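How Does a Robot Know What a Lemon Is?

By Geum-ok Yang
Monday, August 10, 2020

Suppose I ask you to take the lemon out of the blue bowl and put it in the green one. You would do it in two seconds, and you would probably be talking about something else the whole time.

Now suppose I ask a robot. The robot has a very expensive arm, a computer that can do more math before breakfast than you will do in your entire life, and no idea what a lemon is. It doesn't know what a bowl is, either. It isn't sure about "out of."

Getting from there to a moved lemon is the job of software, the long list of instructions that tells the machine what to do. Our robot's software is called Nodlow. It has four parts, and they have to get along.

Part one: Looking

A robot camera doesn't see fruit. It sees numbers. Every picture is made of tiny dots called pixels, and each pixel is a few numbers saying how much red, green and blue it has. To a computer, a lemon starts out as a patch of numbers that are heavy on the red and green and light on the blue. (Yes, red and green light mixed together make yellow. Paint doesn't work that way. Complain to light.)

You might think the rule could be "find the yellow patch." We tried that. The robot was very polite to a banana, and then it tried to pick up a sticky note.

So the software learns from examples instead. We showed it 2,000 pictures of tabletops, and in each one a person had drawn a line around every object and typed in its name. I did 700 of those myself. I now see outlines when I close my eyes.

After all that practice, the software makes guesses. It never says "lemon." It says something like "lemon, pretty sure." Shiny spots are a nuisance, and so are shadows. A bright glare on the inside of a bowl can look a lot like a small white thing sitting there, if you have never washed a dish.

The camera that does the close-up looking rides on the robot's wrist, so it sees the table from above with the robot's own fingers poking into the view. Anything the fingers cover up, the robot has to do without. With the black fingers spread wide, a lemon in the blue bowl is in plain sight, but the leafy greens in the white bowl are partly hidden behind one of them. 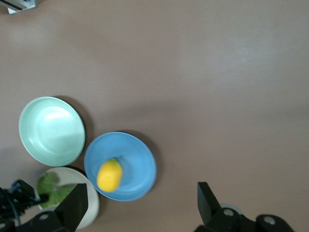 Part two: Working out where

Knowing there is a lemon is nice. Knowing where it is helps more.

A flat picture doesn't say how far away things are. Close one eye and try to touch the tips of two pencils together, and you will see the problem. Our program gets around it by looking from one spot, moving the arm a little, and looking again. Things that are close seem to jump a lot between the two looks. Things far away hardly budge. From the size of the jump, the software can figure out the distance.

Part three: Making a plan

Next comes the planner. Ours is named Ko, and Ko is a worrier.

Before the arm moves at all, Ko imagines 1,000 different ways to reach the lemon. Most of them are terrible. Some go through the table. Some knock the salad into next week. One or two involve the elbow bending in a direction you would not enjoy watching. Ko throws out every path that bumps into anything and keeps the shortest one left over.

Bowls make Ko especially nervous. When they sit close together, a finger reaching down beside the lemon has to fit inside one rim without tapping the next. Ko tries turning the wrist this way and that until it finds an angle where both fingers fit.

Part four: Moving, and checking, and checking

The last part is control. It takes Ko's plan and turns it into small orders for the motors: a bit left, a bit down, slow, slower, stop. After every order it checks where the arm ended up and fixes any mistake with the next one. You do this too, whenever you carry a very full glass of juice across a very clean carpet.

Squeezing has its own rules. Too soft and the lemon drops. Too hard and you have made lemonade in a room full of electronics.

Try it at home

You will need a friend, a bowl, an empty bowl and a lemon. You are the robot, so shut your eyes. Your friend is the software and may only say left, right, forward, back, up, down, open and close. Move the lemon from one bowl to the other.

Then trade places, and please try to be nicer to your robot than your friend was to you.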